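Search this manual
Enter keyword or part number
Go

Helavetti Table-Top Privacy Screen: Owner's Guide

Section 4. Setting up the screen on a table

Before you start, check that the table is level and that the top measures at least 20 cm more than the folded screen in each direction. You will need a soft cloth and the 2 spare hinge pins from the parts bag.

1. Clear the back half of the table. Small items such as drink cans, snacks and hand tools can stay on the table if they are moved well forward of the fold line.

2. Stand the folded screen upright at the back edge with the hinges facing you.

3. Open the centre panel first, then the panels on either side. Do not pull on the woven cane. Hold the frame strips only.

4. Angle the end panels forward until the screen stands without support. 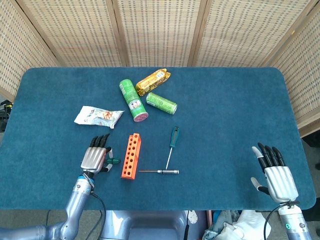
5. Press lightly on the top rail at the centre. If the screen rocks, bring both end panels forward a little more and test again.

CAUTION: Do not set the screen up in a straight line. It will tip.

CAUTION: Keep the woven panels clear of candles, heaters and lamps over 200 lumens that run hot to the touch.

Note: On carpet-like or felted surfaces the feet may drag. Lift the screen to reposition it.

Note: Screwdrivers and other pointed tools should be kept in a rack or laid flat, with the tips away from the weave. A puncture in the cane cannot be repaired at home.

6. Wipe the frame with a dry cloth. For marks of another colour, such as ink or soft drink, see Cleaning, Section 6.

To pack the screen away, fold the end panels in first and store it upright. Replacement pins are sold under part number 243.

Filed under: Home & Office > Screens & Dividers > Assembly

Related guides
Laizer folding room divider: fitting the feet
Stollton side table: levelling the legs
Tamel cane care and cleaning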